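Acta de la reunión de uso de la cocina, local de la calle Hunt
Miércoles, 18:00

Asisten: Crisóforo Solís (preside y toma acta, por falta de rivales), Maite, Rubén, Fátima y Joaquín, que llega a las 18:32 y pide que conste que encontró tráfico. Consta.

1. Lectura del acta anterior
Se lee. Se aprueba. Fátima observa que la frase «se recogerá la encimera a la mayor brevedad» aparece ya en tres actas seguidas y propone imprimirla en el membrete.

2. Encimera
Se acuerda que la encimera de dibujo marmolado quede despejada al final de cada turno, sin bolsas, correo ni tápers en observación. Rubén pregunta si la tabla de cortar cuenta como objeto o como parte de la encimera. Tras un debate más largo de lo que merecía, se resuelve que la tabla de bambú puede quedarse fuera, tumbada y cerca del borde delantero. Maite vota en contra: la quiere colgada, que para eso tiene un asa de alambre.

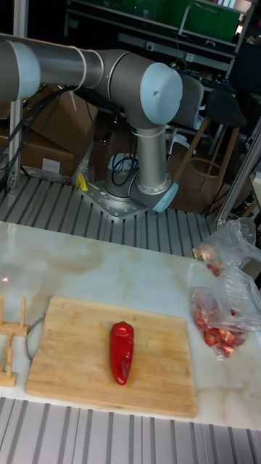 La tabla de bambú en la encimera. Punto 2 del orden del día.

3. Tablas nuevas
Joaquín presenta dos presupuestos. Bralari ofrece un juego de tablas con soporte por 49 euros; Wanska, uno parecido, sin soporte y con un folleto muy bonito. Se elige Bralari. El folleto se lo queda Joaquín.

4. Cajas de cartón
Las cajas apiladas al fondo siguen sin dueño reconocido. Una lleva etiqueta blanca en el lateral, y Rubén se compromete a leerla, tarea para la que pide plazo hasta julio. Se le concede una semana. Lo que no se reclame irá al contenedor azul, plegado.

5. Asientos
Fátima pide que el taburete alto de patas de madera se acerque a la encimera cuando haya que pelar patatas, y que la silla blanca de oficina se quede donde está. Crisóforo Solís recuerda que él pela de pie. Se toma nota sin entusiasmo. Aprobado por cuatro votos y una abstención de pie.

6. Cuentas
Saldo de la caja común: 600 euros, antes de tablas. La factura 1718 de Stasance, por la revisión del fregadero, continúa pendiente. Maite llamará otra vez.

7. Ruegos y preguntas
Joaquín pregunta quién se ha llevado el pelador bueno. Silencio general.

Se levanta la sesión a las 19:49. Próxima reunión, el miércoles que viene a la misma hora. Traerá las galletas Rubén.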